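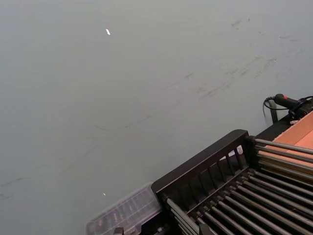

Why do fans care so much about songs that were never singles? In our data, fans care about these songs because they feel found, and because hearing one live is rare enough to be worth telling someone about.

Figure 2. Gray surface with faint scuff marks, and part of a black metal rack.

4.2 Deep cuts and the pleasure of the unexpected song

The previous section dealt with the hits, where the story was fairly simple: people know them and sing them loudly. Deep cuts are where the material gets really exciting. We coded 744 posts from the fan boards of two bands, Marnard and Rikard, and read them alongside 11 long interviews with people who had seen at least one of the bands live. Both bands have a large back catalog and change their set lists from night to night, so a fan can never be sure which older songs will turn up.

The first thing that stood out was how much detail people remember. Posts on the singles tend to be short and happy. Posts on album tracks and B-sides go on for paragraphs, and they are wonderful to read: which verse was changed, who in the row started crying, what the drummer did in the second chorus. One fan wrote that she had waited through four tours for a certain Marnard closing track and then forgot every word of it when it came. Several replies told nearly the same story about other songs.

Rarity matters, but it does not explain everything. Rikard had a song that went unplayed for years and then came back as a regular opener, and we expected talk about it to fade once it was easy to hear. It changed shape instead. Older fans began to explain the song to newer ones, passing along early lyrics and comparing the demo with the album version. Hollmann, the label that put out both bands' early records, later added that demo to a reissue, and the boards lit up again — this time with arguments over which mix was the better one.

We also found a strong link between deep cuts and place. The Galtdale shows come up again and again, even in posts by people who were not there. In February both bands played the same small hall in Galtdale, and each used the night to try out songs that had rarely been heard in front of a crowd. "I was at Galtdale" has since become a kind of shorthand on the boards. In the interviews, fans used the phrase with pride, though they were quick to share recordings and set lists with anyone who had missed out.

That generosity deserves more attention than it gets. Earlier accounts of fan knowledge often treat it as a way to rank people, and we did see some of that, mostly in threads on ticket prices. Around the songs themselves the mood was far warmer. A newcomer who asked where to start with Marnard would usually get a homemade playlist within the hour, and the playlists leaned heavily on album tracks — the singles were often left off altogether. Section 4.3 takes up these playlists and the order in which fans place the songs.

Last updated 2026-10-23 | Contact the authors | Back to top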